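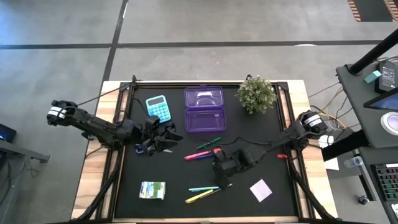

How a Committee Hearing Works
A guide for readers aged 9 to 12
Published 2018-07-07 by the Niltden Centre for Young Citizens

A parliament or a council has a great deal of work to do. Its members cannot all study every subject in detail, so they divide into smaller groups called committees. One committee may look at schools, another at hospitals and another at roads.

When a committee wants to find something out, it can hold a hearing. A hearing is a meeting at which people are invited to come and answer questions. The people who answer are called witnesses. In everyday speech a witness is somebody who saw an accident or a crime. At a hearing, a witness is anybody who knows something useful about the subject.

Who sits where?

The person in charge is called the chair. The chair opens the hearing, decides who speaks next and keeps an eye on the clock. The other members usually sit on either side of the chair, and the witness faces them. Behind the witness there are often seats for the public and for reporters. A clerk sits close to the chair and gives advice on the rules.
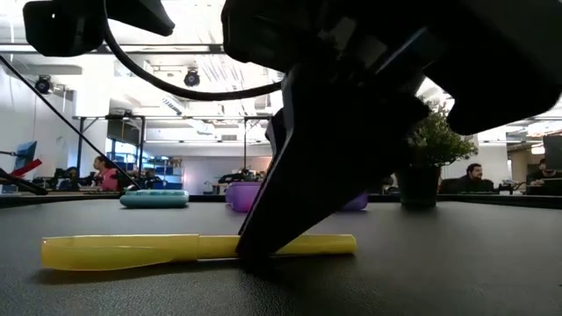
Does a witness have to tell the truth?
Witnesses are expected to tell the truth at every hearing. At some hearings they also make a solemn promise, called an oath or an affirmation, before they speak. A person who lies after making that promise may be punished by a court.

Facts and opinions

Members listen for two kinds of statement. A fact can be checked. "The Pawłowska library has 13 computers" is a statement of fact, and somebody could go to the library and find out whether it is correct. An opinion is what a person thinks or feels. "The library ought to have more computers" is an opinion. Both are allowed at a hearing - but the committee has to know which is which before it writes its report.

A hearing in Vaklow

In March the council in Vaklow held a hearing on whether its swimming pool should open earlier in the morning. The council chamber has 100 public seats, and 75 of them were taken. The chair, Urszula Witkowska, allowed each witness to make a short statement first. Members then took turns to ask questions. Folke Ekström spoke for the pool staff and explained what the longer hours would cost. Two pupils from Dumetti School spoke as well.

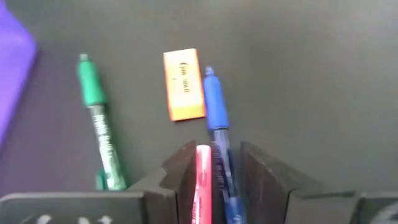 Yến Vũ told us afterwards that she had expected the members to argue with her, and that they mostly wanted to know how she travelled to school and what time she had to leave home. She had brought notes and used only the first page.

What happens next?

A hearing does not make a law. When it is over, the committee talks about what it has heard and writes a report. The report says what the committee learned and what it thinks should be done. The full council or parliament may follow that advice, change it or decide against it.

Words to know

Chair: the person who runs the hearing.
Clerk: an official who advises on the rules.
Evidence: what witnesses say or send in writing.
Transcript: a written record of the words spoken.

Text by Krystyna Kurek. Checked for schools by Tzu-hsuan Kao.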